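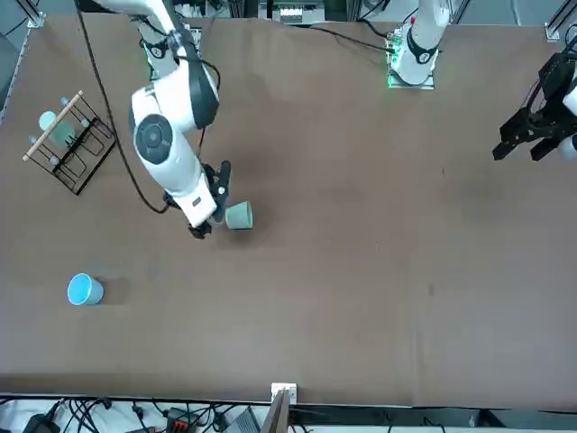 Dultcombe Adult Learning
Household Skills, Unit 3: Washing Up and Putting Away
Handout for session 7

Read before class. Bring your notes from Unit 2.

3.1 What the books claim

Most household manuals give a fixed order for washing up: glasses, then cutlery, then plates, then pans. The order is sensible enough if you have one bowl of water and no means of heating more. With a running hot tap its value is much smaller than the manuals suggest, and I have yet to see one that offers any evidence. Learn the order, by all means. Be ready to say when it matters.

3.2 Cups

A cup on its side takes up more of the table than one standing up, and a round one can roll. So far everyone agrees. The Ivanyshyn booklet (extract in your pack, page 19) goes further and says a cup must never be laid down at any stage. I doubt this. On a level surface, well away from the edge, a cup lying down for a minute while you clear a space does little harm. Stand it up before you start moving things round it.

Upside down or right way up on the shelf? The old argument for upside down is dust. The argument against is that a cup put away damp, rim down on a flat shelf, stays damp and smells. Both depend on how often you use the cup. If it comes out every day, dust hardly has a chance.

3.3 Racks and cloths

The Pada leaflet says air drying is always cleaner than a cloth. "Always" should make you suspicious. A fresh, dry cloth is fine. A cloth that has hung by the cooker since February is another matter, and so is a rack with old water sitting in its tray. Compare like with like.

Stimex sells a drying mat which is supposed to replace the rack. We tried one last term. Cups set rim down on it were still wet inside at the end of the session. Plates did better, though we had to prop them against each other.

3.4 Clearing the table

Usual advice: big things first. My own preference is to begin with whatever is likeliest to roll or tip, then the big things. Try both in the practical and write down which you found easier. I would sooner read an honest "no difference" than a page agreeing with me.

For next time

Pick one rule about washing up that you were taught at home. Write 6 or 7 lines on where it might have come from and whether you would still keep it.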